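Fiona MacRitchie
@fionamacr · 2025-07-27

So Illdale is getting "quiet hours" at the library now, and I have read the announcement twice and still can't work out what problem it solves. A thread, sorry.

The claim: people don't read for long stretches anymore because everywhere is too loud. The fix: from now on, 4 hours every afternoon with no talking, no phones, no kids' corner. The evidence: a survey by an outfit called Brastetti, which sells (wait for it) acoustic planning.

I looked up the survey. 3804 people were asked if they'd read more "in a calmer setting." Most said yes. Well, sure. I'd also tell you I'd run more if the sidewalks were nicer. I would not run more.

What people say they'd do and what they do are two different columns. Show me checkouts. Show me anybody finishing a book who wasn't going to finish it anyway.

I read most of Ugwu's last novel on a bus next to a man eating chips. Best reading I did all year. Then I got a free afternoon, a soft chair and total silence, and read six pages and looked up flights.

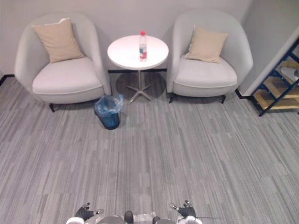 Akosua Gbeho replied that I was being unfair, that some people can't tune out noise at all, and that her son can only get through a chapter when the room is dead quiet.

Fair point, and I'll take it. If the library had said "some patrons need silence, so we're setting aside time for them," I'd have shrugged and moved on. It's a decent reason. It just isn't the one in the announcement, which promises to "rebuild the reading habit" for the whole town.

Also, 4 hours in the afternoon is exactly when school lets out. So the kids, who we are told don't read, are the ones being asked to come back later. Did anyone look at a clock?

Dollville did something like this in December. Glowing write-up when it launched. I've been hunting for any follow-up numbers and can't find a thing. Maybe it went great and they're shy about it.

Abdelkrim Ouali asks what I'd do instead. Longer loans. More copies of the books with a waiting list. I was number 6 in line for one all spring and gave up.

Anyway, I've emailed to ask what they plan to measure and when. Will post the reply if I get one.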